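Teaching a gripper to tidy the bathroom shelf

21 February 2020
By the Tosbridge newsletter desk

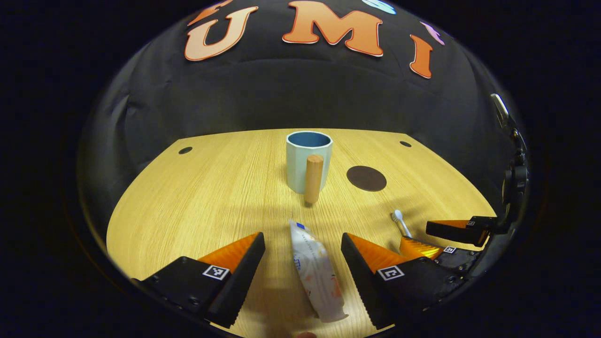
Toothpaste in hand, with the mug and coaster waiting on the table.

I'd been promised a lab, and I suppose it was one, but the first thing I noticed when I got upstairs at Cleken was the smell of toast. The second was a table with a mug on it. I very nearly put my coat down next to the mug and was told, kindly but quite fast, that the mug was in use.

Cleken is a small research outfit on the top floor of the old seed warehouse in Tosbridge, and I'd gone along to hear about a result they put out in December. It concerns hand-held grippers, and how you can teach a robot a job without having the robot in the room. The project is called Quinlan. I asked the researcher who leads it (who agreed to talk as long as I wrote about the work and left names out of it) where the title came from, and got a shrug. "It was free. We'd used up all the birds."

So, the idea. You take a pair of robot fingers and put them on a handle, with a camera looking down at them. A person picks the thing up and does a chore with it, and the camera records what the fingers do. Later on, the same sort of fingers go on the end of an arm, and the arm has a go at the chore from what it has learned.

"The old way, you sit at a desk and steer the arm with a joystick, and it's miserable," the researcher told me. "You want to put a toothbrush in a mug. You've done it every day of your life. With a joystick it takes a minute and you feel like you're wearing oven gloves on somebody else's hands."

And with the hand-held version?

"Quicker, and people stay cheerful. That matters more than you'd think if you want them to come back after lunch."

The chore in this study was a bathroom one, the brush and the toothpaste and the mug. I'd expected something grander, I'll admit, and said so. The researcher laughed at me. Toothpaste is apparently a rotten thing to hold. "A toothbrush is stiff, so if you know where one end is you know where the other end is. A tube isn't like that. It gives when you squeeze it, and it changes shape over the life of the tube, so what you learned from a full one is a bit wrong for a half-empty one. And it's shiny, so the light does odd things on it."

The fingers have soft ribbed pads in a very loud orange. I had a squeeze of a spare one and it was a bit like the sole of a good slipper. There are black-and-white square markers on them too, and I asked whether those were for people or for the computer. For the computer, it seems. It finds the squares in the picture and works out from them how far apart the fingers are, so there's no need for any wiring in the fingers themselves. "You could build it with a sensor. We did, the first time. The cable snagged on everything, including me."

The bit I found hardest to get used to was the view. The lens is a very wide one, so everything comes out round, with the table swelling up like a loaf and black all round the outside. I said it made me feel slightly seasick. "You get used to it, and then ordinary pictures look mean," the researcher said. "We need the width. If the mug drops out of view the moment you lean in to grab something, the recording isn't much good to anyone. Wide means you can still see where you're going while you're looking at what you've got."

They recorded 1771 goes at the chore altogether. I'd assumed the story would be that more is better, and that the clever part was simply having the patience. But the result is really about which recordings to keep, and I had to have it explained to me twice, so bear with me.

Everyone who came in was asked to do the job in their own way. Some took the brush first, some the tube. Some people are very neat and some of us just chuck things at a mug and hope. The team trained one version on everything. Then they trained another on a smaller pile, picked so that the hesitations stayed in – the little moments where somebody's grip was off and they stopped and sorted it out. The tidy, perfect goes were thinned down.

"We'd been throwing the messy ones away for months," I was told. "Anything with a fumble in it, out. It felt like good housekeeping. And then the arm would get a tube at a funny angle and have no idea what to do next, because it had never seen anyone get a tube at a funny angle."

They tested the two versions on the arm with 30 tries each. The one trained on everything managed the whole chore 9 times fewer than the one trained on the smaller, scruffier pile. I asked if that was a big difference and got a careful answer. "It's big enough that we believe it. I wouldn't want to bet my house on it holding for a different chore. It's one table and one set of things."

I liked that, and I asked what still goes wrong. Quite a lot! Turning the mug round by its handle is hard work. Handing something from one gripper to the other is worse, because both people (or both hands) have to agree on when to let go, and the agreeing doesn't show up on camera. Eight of the failures in the second test were the tube being let go too early. The researcher had clearly watched those more often than was healthy. "You find yourself shouting at it. 'Hold on, hold on, hold on.' And off it goes under the table."

I had a try myself before I left. The handle is heavier than I'd expected and my wrist was complaining after a few minutes. I got the brush on the second attempt and felt very pleased, and then I spent an age chasing the tube across the wood with the tips of the fingers. I apologised for wasting everyone's time. No, no, I was told, that was just the sort of thing they were after, and would I mind doing it again a bit nearer the mug.

The next stage is a kitchen set, with a partner called Cloltel lending the space. Cutlery first, then possibly tea bags, although there was some disagreement across the room about the tea bags. "Wet things are a whole other conversation," the researcher said, and somebody behind us said the word "sponge" and got a groan.

Cleken is happy to hear from people in Tosbridge who'd like to come and do a session when the kitchen work starts. You don't need to know anything about robots. Wear short sleeves, as cuffs get in the way of the markers, and have something to eat first. The toast is for staff.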